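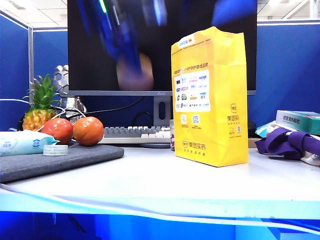

PRODUCT TANKER JANIA RELEASED FROM ARREST AT VEKERO ANCHORAGE

Owners and fuel supplier agree security; cargo claim to proceed separately

3/1/18 - Hester Tankers, the manager of the product tanker Jania, confirms that the court order holding the ship at Vekero outer anchorage was lifted this morning. The vessel had been under arrest for 74 days. The harbour office has returned the ship's papers to the master, and port clearance will be issued once outstanding anchorage dues have been settled.

The arrest was made in December on the application of Warrier Marine Fuels, which supplied bunkers to the ship during an earlier time charter. The charterer did not pay for the fuel and has since ceased trading. Warrier then brought its claim against the ship itself under the law of the port, which in certain cases allows a supplier to recover from the vessel where the party that placed the order cannot pay.

Hester disputes that the claim can be made against the ship. The terms of the charter required the charterer to provide and pay for all fuel, and notice of this was given to the supplier's local agent before delivery. Warrier's position is that the notice reached the agent after the fuel hoses had been connected and that it was therefore of no effect. The court has not ruled on this point and today's order does not decide it.

Under the agreement filed with the court, the owners have provided a letter of undertaking from their liability insurer covering the amount claimed, together with interest and costs. In return, Warrier has consented to the release of the ship and has agreed not to arrest it, or any other ship in the same ownership, in respect of the same delivery. The sum secured is confidential between the parties. The fuel claim will now be heard in arbitration.

"The undertaking replaces the ship as security and makes no admission as to liability," said Rosalinda Dalisay, head of claims at Hester. "We offered security in similar terms shortly after the arrest. The wording on interest took longer to agree than the amount."

Bilal Zein, commercial director of Warrier Marine Fuels, said: "We supplied fuel that was ordered, delivered, signed for and burned. Our claim is now secured and we are content for the ship to sail while it is heard."

Cargo

Jania is carrying 2108 tonnes of marine gas oil loaded for two receivers. The cargo was not covered by the arrest order but could not be discharged while the ship was held at anchor, as the Vekero oil berth does not accept vessels under court restraint. A request to move the cargo to another tanker by ship-to-ship transfer was refused by the harbour office in January on the grounds of swell and lack of a standby tug.

Samples were drawn from all loaded tanks last week by an independent surveyor, with representatives of the owners and both receivers present. The results show density, flash point and water content within the sales specification. A second set of samples has been sealed and retained on board.

One receiver has given notice of a claim for late delivery. Hester has acknowledged the notice and reserved the owners' rights. That matter is separate from the fuel claim and will be dealt with under the bill of lading.

Crew

Twelve members of the crew had reached the end of their contracts during the arrest. Their replacements will join by launch before departure, and travel home has been booked for those leaving. Wages have been paid monthly throughout, and fresh water and provisions were supplied to the ship by launch under an arrangement approved by the court. The master, Captain Stojan Georgiou, will remain on board until discharge is complete.

Condition of the ship

Divers have inspected the hull, propeller and sea chests. Marine growth was found on the flat bottom and around the bow thruster grating, and the propeller has been polished. The main engine was turned on air at regular intervals while the ship lay at anchor. A class surveyor will attend before departure to check the steering gear, emergency generator and anchor windlass - the windlass brake lining was renewed in February after wear was noted by the crew.

"We expect a small loss of speed until the hull can be cleaned in full," said Macario Carrillo, technical superintendent. "The ship will run at reduced revolutions on this passage, and cleaning will follow discharge."

Onward voyage

Subject to clearance and weather, Jania will proceed directly to her discharge port. The estimated time of arrival will be sent to the receivers and their agents once the pilot has disembarked. No further cargo has been fixed for the ship at this stage.

Notes to editors

Hester Tankers provides technical and crew management for product and chemical tankers. It does not own the vessels it manages.

Media enquiries should be addressed to Cirilo Palacios, press office, Hester Tankers. Questions on the arbitration will not be answered while proceedings are under way. Receivers and cargo interests should contact the claims department directly, quoting the ship's name and the bill of lading number.

Ends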